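本页由 Ragnvald Eklund 用中文写成，2019年5月4日更新。我的中文是成年以后学的，如果有句子读起来不自然，请您写信告诉我，我会改正。英文版和中文版的内容如果不一样，以英文版为准。

# Osville 合住公寓：常见问题

## 申请和入住

### 谁可以申请房间？

在本市学习或者工作的人都可以申请。我们不要求您是学生，也不要求您会说本地的语言。申请人需要年满十八岁。两个人合住一间房也可以，但是只有三楼的房间够大，请在申请表里写明。

### 最短可以住多久？

最短是一个学期，也就是五个月。暑假期间有时会有空房间，可以按月租，这种情况请先写信询问 Mitali Ranasinghe，她负责安排房间。按月租的客人不能提前预订下一个学期的房间，需要和其他人一样重新申请。

### 押金是多少？什么时候退还？

押金是 1,000 欧元，签合同的时候付。退房检查完成以后，我们在三十天之内把押金退到您的银行账户。请注意，账户必须是您本人的名字。有一些住户希望退到父母的账户，这个我们做不到。

### 房租里面包括什么？

包括水费、暖气费和网络费，也包括公用厨房和洗衣房的使用。电费分开计算，每个房间有自己的电表，每三个月结算一次。车库里的自行车位是免费的，但是汽车停车位要另外申请，目前需要排队。

### 我会在晚上到达，怎么拿钥匙？

办公室晚上八点关门。如果您的飞机或者火车比较晚，请至少提前两天告诉我们到达时间，我们会把钥匙放进门口的密码箱里，密码用短信发给您。密码箱在信箱的左边，高度大概到成人的胸口，晚上那里有灯。

第二天请您来办公室签字。请带上护照和合同的复印件。

## 房间

### 房间里有什么家具？

每间房有一张床、一个床垫、一张书桌、一把椅子和一个衣柜。没有被子和枕头。附近的 Bronell 商店卖床上用品，从公寓步行过去很方便，不过这家店中午休息，请您留意时间。

### 我可以把画挂在墙上吗？

可以用胶条，但是请不要用钉子。退房的时候，墙应该和入住的时候一样。如果胶条留下了痕迹，请先用湿布擦，不要马上重新刷漆。从前有一位住户自己买了油漆，颜色比原来的墙黄一点，最后我们只好把整面墙重新刷了一遍，费用由他承担。

### 桌子需要保护吗？

我们建议使用桌垫，材料您可以自己选择。毛毡的桌垫很软，写字和放电脑都舒服，缺点是容易粘上细小的毛和灰，请常常用粘毛滚筒清理。如果桌面上出现了杯子的印子或者划痕，请在退房以前告诉我们。
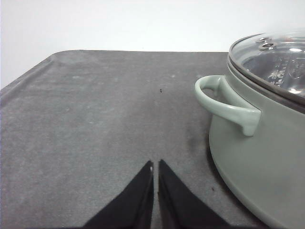

*铺着深灰色毛毡的桌面，后面是白墙。*

### 可以换房间吗？

住满一个学期以后可以申请一次。请把申请交给 Mitali Ranasinghe，并且写明您希望换到几楼。换房间的时候，两间房都要检查，所以请您留出一整天的时间。

### 暖气不热怎么办？

暖气从十月开始供应。如果您的房间比走廊冷，很可能是暖气片里面有空气。请不要自己拧阀门，可以在报修本上写下房间号，负责维修的 Asanka Karunaratne 每周来两次。十二月的报修比较多，有时候要多等几天，请您谅解。如果完全没有暖气，这属于紧急情况，请直接打他的电话，号码贴在报修本的封面上。

## 厨房和公用地方

### 厨房是怎么分配的？

每层楼有一个厨房。每个房间在厨房里有一个柜子和冰箱的一格，上面标着房间号。没有标号的东西是公用的，例如盐、油、洗碗液。公用的东西用完了，请在门后的单子上写一下，楼层代表会去买。

### 我可以带自己的电锅吗？

可以。小型的电锅、电水壶和电饭锅都允许使用，但是只可以在厨房或者公用的桌子上用，卧室里不可以。插头应该符合本地的标准。从国外带来的电器，请您先看一下底部写的电压，不确定的时候可以拿给 Asanka 看。

电炸锅不允许使用，这是保险公司的规定，我们不能改变。

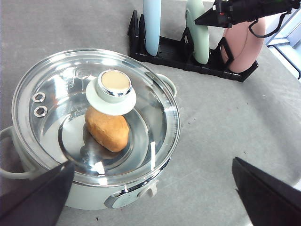
*带玻璃盖的浅绿色电锅，里面有一个面包。*

### 食物可以放在公用的桌子上过夜吗？

请不要这样做。剩下的食物请放进冰箱，并且写上名字和日期。没有名字的食物在每个月的第一天会被扔掉。我们知道这听起来有点严格，可是冰箱不大，住的人很多。

### 谁打扫厨房？

走廊和楼梯由清洁公司 Trastix 打扫。厨房里面由住户轮流打扫，值日表贴在冰箱旁边。如果轮到您的时候您不在家，请自己找人交换，并且把表上的名字改过来。办公室不安排交换。

锅和碗用完以后请当天洗干净。金属的锅里面请用软海绵，钢丝球会留下很多划痕。
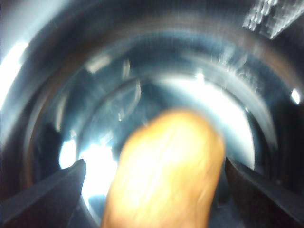
### 洗衣房怎么预订？

在一楼的木板上挂着预订表，请把写有您房间号的小牌子挂在您想要的时间上。每次最多两个小时。如果超过十五分钟没有人来，别人可以使用这个时间。洗衣液要自己准备。请不要在机器里洗鞋子和地毯。

### 可以请朋友来过夜吗？

可以，每个月最多五个晚上。时间更长的话，请您先问同层的邻居，然后写信给办公室。客人使用厨房的时候，您应该在旁边。晚上十点以后请保持安静，周末也一样。

## 邮件、费用和退房

### 我的包裹送到哪里？

信件放在信箱里，包裹放在 El-Sayed 杂货店，就在我们公寓的对面。取包裹的时候要出示证件。地址里请一定写上房间号，只写姓名的信件有时会被退回去。如果您的名字有几种拼写方法，请在信箱上把它们都写出来。

### 网络很慢，我应该联系谁？

请先把房间里的网线拔下来，等一分钟，再插上。如果还是慢，请写信给 Nusrat Pramanik，并且说明是全天都慢还是只有晚上慢。无线网络在四楼的角落里信号比较弱，我们正在询问装新设备的价格。

### 丢了钥匙要付多少钱？

换锁芯和三把钥匙一共 577 欧元。这个价格是锁匠定的，我们没有加钱。如果您只是把钥匙忘在房间里了，办公室开门的时候可以免费帮您开门。

### 我想提前退房，可以吗？

可以，但是需要提前两个月书面通知。电子邮件也算书面通知，短信不算。如果您自己找到了下一位住户，而且这位住户符合上面的条件，我们可以缩短这个时间。检查房间的日子由您和 Moushumi Ekanayake 一起决定，她会提前把检查单发给您。

### 退房的时候，家具和厨房用品可以留下吗？

请先问下一位住户要不要。如果他要，请两个人在检查单上签名。如果不要，请您全部带走，或者送到市里的旧物中心。冰箱里的那一格和您的柜子应该是空的，柜子里面也请擦一遍。

### 这里没有我的问题，怎么办？

请写信到办公室，用中文或者英文都可以。中文的信由我回复，一般需要两到三个工作日。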